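Section 4: Following a Foreign Affairs Story in Jendgate

Jendgate keeps your world news in one place, so that when two governments start trading letters, statements and denials you can read them in the order they were sent. This section takes you through setting up your first story file. Pour yourself a coffee, it takes a little while the first time and goes much faster after that!

4.1 Creating the story file

1. Open the Stories tab and choose New Story.
2. Type a plain name for it. "Border talks, April" will serve you far better in six months than "Talks" (we have all been there).
3. Pick the countries involved. You can add up to 245, though most stories get along nicely with two or three.
4. Choose your sources. Try to include at least one outlet from each country, even if you have to lean on the translation button to read it.
5. Press Save. The first fetch brings in the latest 200 items.

Note: Older items stay in the archive until you ask for them. Go to Story, then Look Back, and set a starting month.

4.2 Separating letters from reports about letters

A leader's letter will often reach you as a quote in a news story well before the full text is released, and the two can read quite differently. Jendgate files the full text under Documents and everything else under Coverage. If something lands in the wrong place, drag it across and the program will remember your choice for that source.
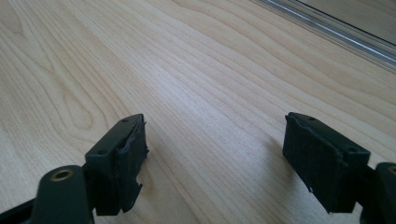
Kumiko Mizuno wrote to us that she leaves every leaked letter in Coverage until a government office confirms it, and that she wishes she had started doing so before her ceasefire file grew to 1,205 items. We like her habit very much and have added a setting for it.

6. Open Settings, then Documents, and turn on Hold Until Confirmed.
7. Choose which offices count as confirmation, such as a foreign ministry or a president's press office.

Caution: Turning this setting off releases all held items at once, and there is no undo. Export the story file first.

4.3 Alerts

8. Set alerts to Daily while you are getting used to things. Instant alerts during a summit can be a lot, especially overnight.
9. To quiet one country without removing it, click the bell beside its name.

For sharing a story file with other readers, go on to Section 5.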